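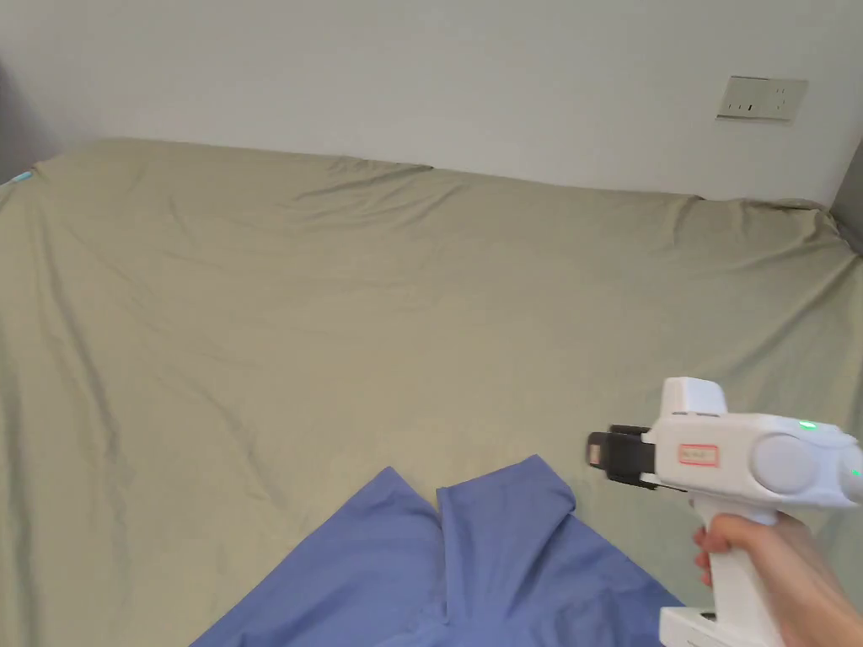 Our project started from a small argument over where people fold their laundry. The dorm handbook at Fosdale says to use the folding tables downstairs, but most of us carry the basket up and do it on the bed. The bed is big and flat and right there. What we noticed after a few tries is that the surface matters more than the method. A blue garment laid on a smooth green fitted sheet, with the sheet already creased in long diagonals, is a soft thing on top of another soft thing, and when you press a fold down the sheet gives too. So the question became – does a bed make folding slower, or just messier?

Background

Not much written on this that we could find. The course reader has one chapter on household work (the Chang reading) and it talks mostly about time, very little about surfaces. Our instructor suggested we keep it narrow, one type of room, one type of task. We did that. Mostly.

What we did

Two surfaces. Bed with a fitted sheet, and a plain desk cleared off. Clothes were shirts and trousers only, no socks, no towels. Each person folded 30 pieces per session, half on each surface, and swapped which came first. We timed with a phone and wrote everything in a shared sheet we named Lika, after the group chat. Total for the term was 741 pieces. It should of been more but two sessions got cut short when the dryers were down, and we kept the partial ones in.

A fold counted as "redone" if the person opened it back up before putting it on the pile. We argued about this. Smoothing a sleeve again did not count.

Results

Bed was slower, but by less than we expected. On shirts there was hardly a gap. Trousers were the bigger problem, the legs would not line up and people kept pulling the far leg straight and dragging the sheet along with it. 78 redone folds overall, most of them on the bed, most of them trousers.

Sheet type made a difference we had not planned for. Slippery sheets let the clothes slide, cotton ones held on. We only had one slippery one so can't say much. Pulling the sheet tight before starting helped, then it loosened again where people leaned on the matress.

Asked at the end which they liked better, nearly everyone still said the bed. Reasons given – more space, can spread out the whole load, no stairs. One person said the desk hurt their back.

Problems

Desk heights were all different, we did not measure them untill the last week. Beds too. Also the folders knew what we were testing. And the Rinosix timer app lost one afternoon of data, so after that it was the plain phone stopwatch.

Next time

Try a board or a big flat book on top of the bed, so same spot but hard surface. Measure heights first. Separate trousers from shirts from day one. Maybe towels.

Word count 1895 with the appendix, which has the raw times by session and the sign-up form. Appendix turned in separately, on paper.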